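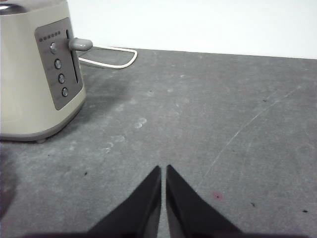

Grille-pain crème, levier en haut, cordon derrière.

Carnet d'atelier — coin cuisine, mars
Rédigé par l'équipe Sondura, banc 16

Repris la série sur le grille-pain crème, celui à quatre boutons ronds. Le vieux Venda est retourné sur l'étagère, son levier ne tient plus en bas une fois sur trois et je n'ai pas envie de le démonter ce mois-ci.

Installation : plan de travail gris, près de la prise. Le cordon est trop long pour cet endroit. Je l'ai laissé en boucle derrière l'appareil, à l'écart de la paroi chaude. À revoir si on garde cet emplacement, un petit crochet collé sous l'étagère Plikwood ferait l'affaire.

Tiroir à miettes vidé avant de commencer. Il y en avait une bonne couche, et elle sentait le brûlé dès la première chauffe la dernière fois. Passer un pinceau sec dans les fentes, jamais d'éponge. Débrancher avant, évidemment.

Pain : miche Karpenko, croûte brune assez épaisse, mie claire avec des petits grains. Coupée à la machine à 15 mm. À 16 mm, les tranches du talon frottent contre les guides et remontent mal. Le lot précédent était coupé à la main et les épaisseurs variaient trop pour comparer quoi que ce soit.

Chronométrage à vide, réglage moyen : 166 secondes entre la descente du levier et la remontée. Refait une deuxième fois après refroidissement complet, même chose à une seconde près. À chaud c'est plus court, je n'ai pas noté de combien. Il faudra le faire proprement.

Le brunissage reste le vrai sujet. Sur une même fournée, les deux tranches ne sortent pas forcément de la même couleur, et sur une seule face on peut avoir une zone bien brune et une tache pâle à côté. Je soupçonne la position de la tranche dans la fente : quand elle penche, un bord se rapproche des résistances et l'autre s'en éloigne. L'humidité du pain joue aussi, la miche avait été rangée dans son sac plastique. 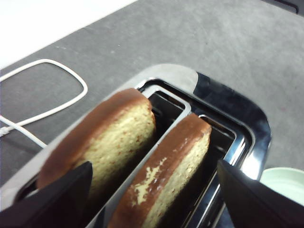
Remarque laissée en marge par le banc voisin : et si vous retourniez les tranches à mi-cuisson, au moins pour savoir si la différence vient du pain ou de l'appareil ? Chez nous, intervertir gauche et droite avait suffi pour trancher.

Bonne idée, je le ferai sur la prochaine miche. Garder le même réglage, repérer chaque tranche d'une entaille dans la croûte du bas, intervertir, comparer. Si la tache pâle suit la tranche, c'est le pain. Si elle reste du même côté, on regardera les résistances.

À faire :
— racheter du pain, même coupe
— sac papier pour le stockage, plus de plastique
— refaire le chronométrage à chaud
— peser la miche entière à l'arrivée (celle-ci : 1045 g, avant coupe)
— étiquette « ne pas jeter » sur le Venda

Laissé refroidir, porte ouverte. Rangé à 17 h.

2 commentaires · 3 partages
Contact atelier | © Sondura | Haut de page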